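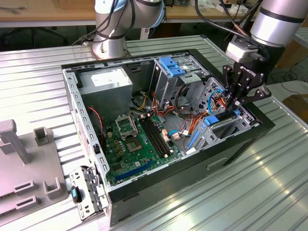 Surely the paste was just too thin, said the one comment under my August entry, and had I tried letting it stand overnight before putting any color in it? I hadn't, so thank you, whoever you are, because that gave me most of this week's work.

24 Sep 2019

Paste papers for the card fronts, second round. The first round (see August, the sad green ones) curled badly and the comb lines closed up again while the sheets were drying, so I started over with a fresh bag of Musteck powder and the heavier Gorside stock, cut down to quarter sheets before pasting. Cutting first was so much nicer! Last time I made one big sheet and then found that the best part of the pattern sat right where the cut had to go.

Batch A: cooked, stirred till my arm ached, used as soon as it was cool. Batch B: same pot, same amounts, left covered on the shelf overnight and pushed through the old sieve in the morning. B was thicker and had no lumps to speak of, and it held a comb line beautifully. A was all right for the plain brushed backgrounds but the lines still slumped a little at the edges, particularly in the blue, where I suspect I'd been too generous with the paint. I'll keep using A-type paste for the brushed ones, it's quicker and you can't tell once there's a sentiment panel stuck over the middle.

Sheets done: 12, all from B apart from three. Colors were the blue, a brick red, and a mustard that looked awful in the dish and lovely on the paper. I dampened the backs before pasting, and they are under boards now with waxed paper between. Seok white for the stamping, if it will sit on top of dried paste. I don't know yet. Test on a scrap first, please, and not on one of the mustards.
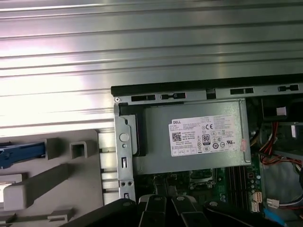 Rhodri Voyle

Carrying on after lunch. I tried three combs: the cut-up plastic lid, the hair comb with every other tooth snapped out, and a strip of mat board I notched with the craft knife. The mat board gives the softest line and goes mushy by the fourth sheet. The hair comb is my favorite by a long way, especially if you wiggle it as you pull (slow wiggle, whole arm, and don't stop halfway or you get a blob). I also had a go at pressing the end of a cork in rows across the combed lines, and it makes a sort of fish scale that would do nicely behind the sailing boat stamp.

Scalloped dies went through one dry scrap from August with no cracking at the edge, which cheered me up. The embossing folder did crack it, all down one side. Maybe a thinner coat for anything that's going to be embossed.

Still to do before Cistley: press the sheets flat, trim, score the bases, and find the box of cream envelopes. Anyone using the sieve, rinse it straight away. The paste sets in the mesh like cement and I spent far too long on it this morning with a toothbrush.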